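Stomix home helper, tested in simulation

I ran Livmont's Stomix through 34 fetch-and-carry chores in its simulated house. It finished 21. Open doors were fine.
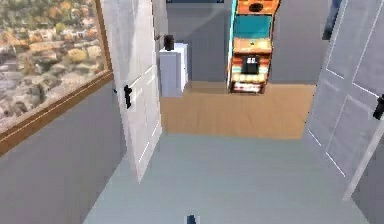
Min-kyu Ha replied that 21 would get a human cleaner sacked, and that he'd wait.

Fair enough. Closed doors were the weak spot, lever handles most of all.
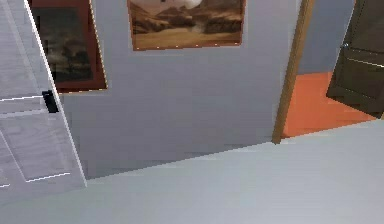 Going from room to room was slow too, and carrying a cup made it slower. I wouldn't buy one yet.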